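Mowat Health Center
Patient Participation Group
Minutes of the meeting held 9 Dec 2021, upstairs meeting room

Present: Agnes Crichton (chair), Lachlan Crichton (minutes), Dr. Stalach, the practice nurse, five patient members
Apologies: the Sivenus Pharmacy representative

1. Minutes of the last meeting
Agreed with one correction. Under item 4, "blood sugar" should read "blood pressure."

2. Matters arising
The handrail at the side entrance has been fixed. The hearing loop at the front desk is still not working and the supplier has been called twice. Lachlan to call again.

3. Migraine leaflet
Dr. Stalach brought a second draft. Members liked the section on when to call the office and when to go straight to the emergency room. Two members found the part on preventive medicine hard to follow. It was agreed to move the warning about taking painkillers too often to the first page, as many patients don't know that frequent use can bring on more headaches. The headache diary will be printed on the back. First print run to be 300 copies.

Action: Dr. Stalach to revise. Agnes to get a price from the printer.

4. Phone lines
Complaints about morning waits continue. The front desk received 61 calls in the first hour on the worst day last month. The callback option will be tried from after the holidays. A member asked whether older patients without cell phones could use it. The nurse confirmed that it works with landlines.

5. Flimport online booking
Several members could not reset their passwords. The office can do this in person with a photo ID. Repeat prescriptions are working normally. Agnes asked for a short printed guide in large type.

Action: Lachlan to write the guide and bring it to the next meeting.

6. Building
The windows on the north side date from 1942 and are drafty. Quotes for new ones are expected in the new year. Until then the blood draw clinic will stay in the back room.

7. Any other business
Flu shots are still available without an appointment in the afternoon. The nurse asked members to mention this to neighbors.

Next meeting: date to be sent out by email.

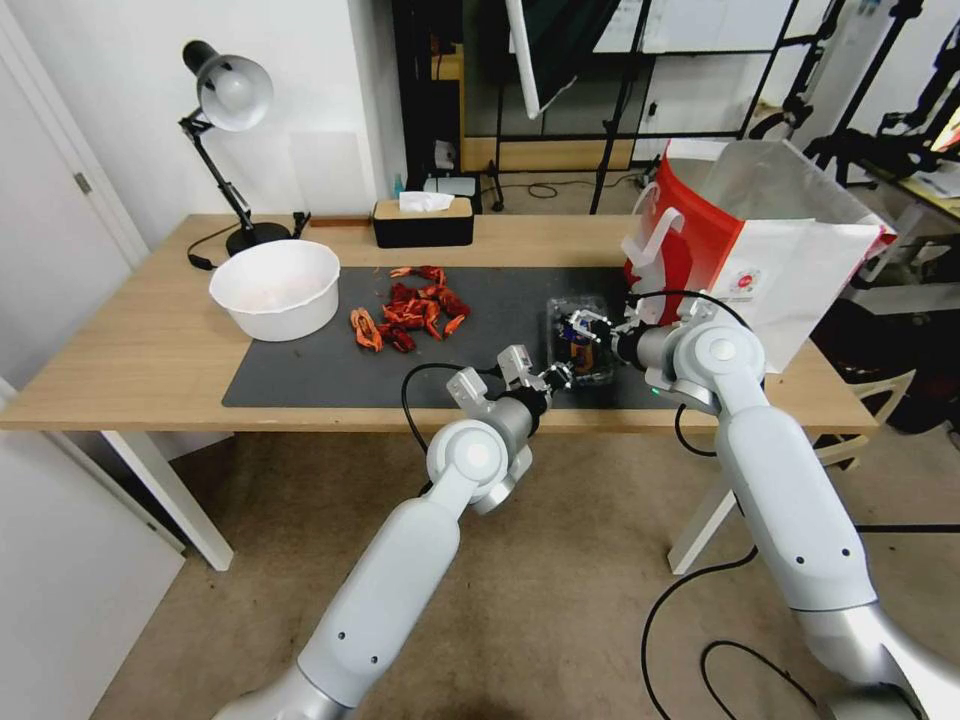
Crayfish shells and white bowl on the table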